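Chapter 4
Reaching for a Handle: Practice Runs on the Screen

What you will do in this chapter
Set up a simulated cabinet for your two-armed robot
Write a reach that stops short of a handle
Keep a run log you can still read in September

By now you have two arms bolted to a bench, a power supply that doesn't trip, and a strong wish to make the thing open something. Good! That wish carried me through my first build, in the back corner of the Havelcombe shared workshop, and it also cost me a gripper finger. I sent the left arm at a real cupboard door with a reach I had worked out on paper. The paper was fine. I had measured from the wrong side of the wrist.

So we're going to spend this chapter in simulation, and I promise it is more fun than it sounds. You can run a reach 600 times in an evening, change one number, and run it all over again while you eat your dinner. When the arm drives straight through a door, you press reset and laugh.

The cabinet is a wonderful first target. It has flat wood panels, a seam you can line up on, and handles thin enough to punish sloppy work. A fat knob forgives almost anything. A slim bar asks you to get the angle of the gripper right as well as its position, and that second part is where most first builds go wrong (mine did, for weeks).

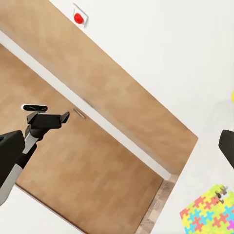

Your own reach will have three parts, and we'll write them one at a time. The approach brings the gripper near the handle. The hover holds it there, open, long enough for you to check the line of the fingers against the line of the bar. The close comes last, and we won't touch it until Section 4.5. I know you want to skip ahead. Please stay with the hover for a while, because it teaches you more about your arm than any other pose.

Camera angle matters too. Try a steep tilt at least once. A level view flatters you, and a gripper that looks perfectly placed from straight ahead can be well off once you swing the view around.

A word about settings. Khosravi, the free scene builder we installed in Chapter 2, starts each run at 1000 steps. Leave it there for now. Later, when both arms move together, we'll raise it to 4000, and an older laptop will complain loudly. If yours has less than 16 gigabytes of memory, close your browser first.

Before you begin, make a run log. Mine is a plain text file with one line per run: the date, what I changed, what happened. The first line reads "April 14, 2020, left arm, wrist offset flipped, missed high." Yatziri Bañuelos, who shared the Havelcombe bench with me, kept hers in pencil on the back of Dendeck parts lists, and she found her mistakes faster than I found mine.

4.1 Loading the scene

Open the Tindby folder from the companion files and copy it before you change anything. Work only in the copy. Start Khosravi, choose Load, and pick the cabinet scene. Both arms should come up in their rest pose, with the grippers open. If one arm is missing, go back to the joint file from Chapter 3 and check that the left and right names match yours exactly, capital letters included.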